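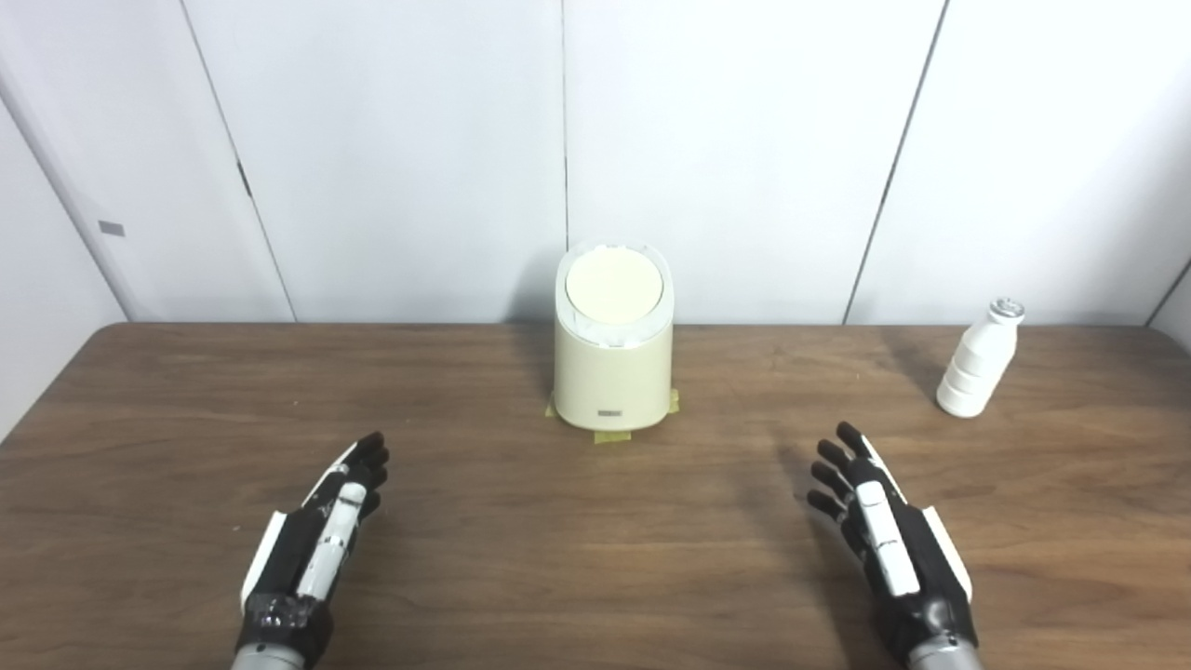 Open Day at the Ostow Paper Mill

The mill at Ostow opens its doors to the public once a year, in September. I had been meaning to go for several years and kept missing it. This time I put my name down in July, paid the parking fee in advance, and drove up the evening before so I could be in the first group.

What follows is written mostly for members of our bookbinding circle who asked me how it was and whether it is worth the drive. There are notes on the tour, the shop, the food and the parking, in that order.

Getting in

The gate opens at 9 in the morning. I got there at 8:40 and there was already a line of cars down to the bridge. Parking is in the field across from the mill, and the ground is rough, so wear shoes you don't care about. You check in at a tent, where they give you a sticker with a group letter and a pair of foam earplugs. Keep the earplugs. You will need them in the machine hall and they do not hand out a second pair.

Groups are 16 people. Mine was mostly retired couples, a few printmakers from the college, and a father with two boys who asked better questions than the rest of us. Our guide was Lacey Entwistle. She runs the finishing room the rest of the year and has worked at the mill since she left school. She spoke clearly and did not hurry, and she was willing to say when she didn't know something.

The rag loft

The tour starts at the top of the old building and works down, the same way the material does. The loft is where the cotton comes in. Most of it these days is linters, which arrive in pressed sheets stacked on pallets, but they still buy some cut rag from a shirt maker. The rag gets sorted by hand at long benches with a fixed blade standing up at each place. Buttons and seams come off on the blade. Lacey showed us how it was done with a strip of white shirting and had it apart in a few seconds.

The loft is hot even in September. The windows are kept shut to keep the dust off the street, and there is a fan at one end that does not do much. If you have trouble with dust, bring a mask or ask to skip this part. One woman in our group waited on the stairs and joined us again on the next floor, and it was no problem.

The beaters

One floor down are the Hollander beaters. There are two, and only one was running. A Hollander is an oval tub with a heavy bladed roll on one side, and the pulp travels around and around under the roll until the fibers are broken down enough. I have seen the small tabletop kind that papermakers use at home, and this is the same thing, only you could float a rowboat in it.

The beating time depends on the sheet. For blotting paper they beat for a short time and keep the roll high. For a hard writing paper it can go most of a shift. The beaterman checks it by taking out a little pulp in a jar of water, shaking it, and holding it up to the window. They have an instrument for measuring the same thing and they use that too, but he told us he looks at the jar first. He let the two boys shake a jar each.

I asked about sizing. They add it at this stage for most papers, and it is a neutral size, so the finished sheet should not go brown on you. They only gelatin size one line now, and that happens later, in a separate room we were not allowed into because the floor was being redone.

The machine hall

Put your earplugs in before the door. This is a cylinder mould machine, and from end to end it is 70 feet. It is painted green and parts of it are much older than other parts. The vat end is where the interesting work happens. The mould is a big drum covered in wire cloth, it turns half sunk in the pulp, and the sheet forms on the outside and gets lifted off onto a felt. The watermark is sewn onto the wire, and if you crouch down at the right spot you can see it come up out of the vat with each turn.

They were making a heavy printmaking paper that morning for a customer called Doltico, and a roll of it was coming off at the far end at the pace of a slow walk. The people who run the machine stay mostly at the two ends. There is a small glass booth in the middle with the controls in it, and a radio.

You cannot hear anything the guide says in there, so she tells you everything outside first and then you walk through. I would have liked more time. We had ten minutes, and the next group was already lined up behind us. If you can get near the front when your group goes in, do it, as the walkway along the vat is narrow and only a few people can see over the rail.

The drying cylinders give off a lot of heat and the smell is like ironing. Take your jacket off before you go in.

The vat house

Across the yard is the vat house, where they still make a small amount of paper by hand. For me this was the best part of the day. One vatman and one coucher were working, making a cream laid sheet. The vatman dips the mould, lifts it level, gives it a short shake in both directions, and passes it along. The coucher rolls it off onto a damp felt, lays another felt over it, and passes the mould back. They have two moulds and one deckle between them, so there is always one mould in the vat and one being emptied.

They build up a post of 40 sheets before it goes in the press. The whole group was asked to be quiet while a post was finished, and then we were allowed to come up and ask questions. I asked the coucher how long it took him to learn, and he said he was useful after a year and good after five.

The press is a hydraulic one put in sometime in the seventies. The old screw press is still there against the back wall, and it gets used for one job a year.

Visitors can try making a sheet at a smaller vat by the door. There is a line for it and it moves slowly. You get a small mould, one attempt, and your sheet goes on a board with your name in pencil. They mail it to you after it dries if you fill out a card. Mine was thick at one end and had a drip mark in the middle. It has not come yet.

The finishing room

This is Lacey's own department, and she had the most to say here. Every handmade sheet is looked at on both sides under a slanting light. The good ones go in one stack, the seconds in another, and the rest go back upstairs to be beaten again. She held up several seconds and asked us to find the fault. I got one out of four.

She also passed around swatches from the full range, which I had only ever seen in the catalog. The weights feel different in the hand from what I expected. The Isah text weight is softer than I thought it would be and folds well with the grain. The Skinano is the thin one, meant for repairs and guards, and it is stronger than it looks. I tried to tear a strip of it across the grain and had to use both hands with some effort.

Some of you have asked about grain direction on the machine-made sheets. It runs the long way on all the full sheets except the cover weight, which is short grain. She said this is marked on the wrapper now.

The shop

The shop is in the old stable. On open day the seconds are sold by weight, and this is the reason a lot of people come. By the time my group finished, the best of the cream laid was gone, but there was plenty of white wove and a good pile of odd colors. I bought more than I needed. Bring a flat board and some string, or a portfolio, as all they have is plastic bags.

Full-price paper is the same as by mail, but you save the shipping. They take cards.

Food and the rest

There is a food tent with soup, rolls, pie and coffee. The line is long at noon and short at 11. There are tables outside and a grass bank by the river where most people ate. Restrooms are in the main building, ground floor, through the time clock hall.

The stairs in the old building are steep and there is no elevator. The vat house, the finishing room and the shop are all on the ground level and easy to get into, and they will let you do only those if you ask at the tent.

I was done by 1:30 and home before dark. Sign-up for next year starts in June, by mail or phone. If four or five of us want to go, I can take people and paper in the van.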